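Rule changes, April 2019: what clubs need to do

Print this item | E-mail this item

Quick one as the newsletter is already late. The draft rules on club ranges and home loading are out for comment and we've had a lot of calls, mostly the same two questions. So.

Does it stop you loading your own? No. Not as drafted. What changes is the paperwork for clubs which keep powder on site for members. At present a club signs one form and renews it when the range certificate comes up. Under the draft it would be a separate form for each store, plus a log of who took what out and when. Small clubs will feel this most. Skuroditz has one locked store and a shed, and would need 2 forms for the same key.

Does it cover talk? Load data in club handouts, that sort of thing. Wording is poor here. Clause 4 says "instruction in assembly", which could mean a paid course or could mean a chap at the bench telling his mate how far to seat a bullet. We have asked for it to be made clear. Meseck have wrote in seperately with the same point, good for them. 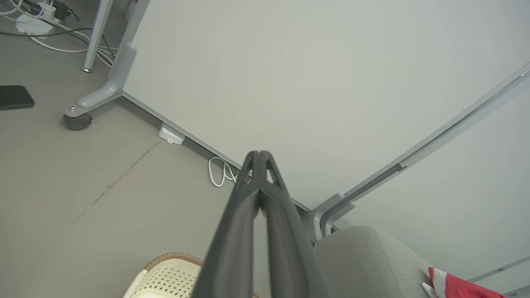 What to send in

Keep it short and keep it polite. Say which club you shoot with, how long, what the change would cost you in time. Do not copy and paste our letter, they bin the copies or count them all as one. 23 replies from us so far, not bad but need more. Hegyi club managed more than that over the lead shot business and they are half our size.

Letters or e-mail both fine. Put the clause number at the top. If you want yours checked first send it to Hicham Ait Ali, who is reading them in the evenings, so allow him a couple of days.

Final text expected in September. Nothing changes before then, so carry on with your present certificate and ignore anyone telling you otherwise. Folico have said they will go on supplying clubs on the old form untill the new one is printed.

More next issue if there is any.

Print this item | E-mail this item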